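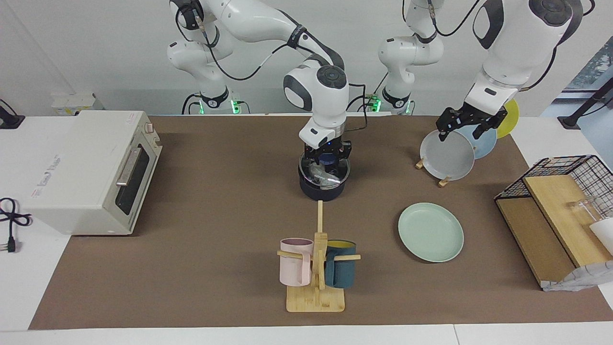
Work on the Milus bench continued through September. The arms, their controllers and the table now occupy the rear half of the workshop, and the plate and mug tasks are run there in the evening, after 6.

Gripper force was the principal concern this month. The setting inherited from the earlier Toma build was too high for ceramic plates, and it has been reduced by about 10 percent. Each task is now limited to 60 seconds -- a run that exceeds the limit is stopped and logged.

Nuno Seixas has kindly reviewed the wiring and recommends 2 further cable ties at each elbow. These will be fitted before the next set of 500 runs. The revised Tiklow configuration file will be posted separately.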